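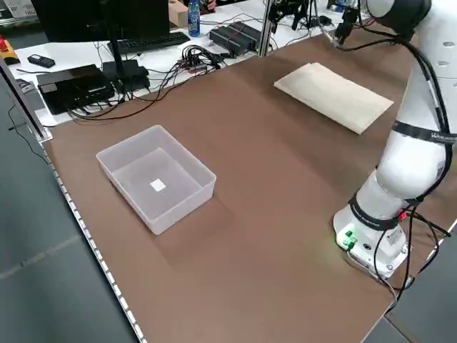

4.2 What people keep, and why they say they keep it

Households in the Stanilari sample were asked to name the linen they owned but had not used in the past year. Of the 142 that replied, more than half named at least one tablecloth. The usual defence was Christmas. When asked which Christmas, most respondents changed the subject, and the interview notes record a good deal of tea being offered at this point.

The inventories list 1,086 items in all. Towels made up the largest group, and were the only one in which owners seemed to feel no guilt. A towel too thin for guests becomes a towel for the dog — even, in 5 homes, where the dog had died. We coded these as "in use", after some argument.

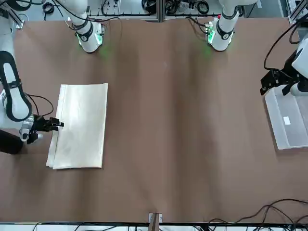 Folding proved harder to study than owning. Following the Surnatum survey, we asked each household to say how its towels were folded and who had decided on it. Couples gave matching answers to the first question and rarely to the second. Thirds were preferred to halves, mainly by people whose mothers had preferred thirds.

Figure 3. Stated reasons for keeping unused linen, by age of household.

As Figure 3 shows, "it was a present" rises steadily with age, while "it might come in handy" stays level throughout. The Janjua households differ only in keeping their spare sheets under the bed, a habit we return to in Section 8.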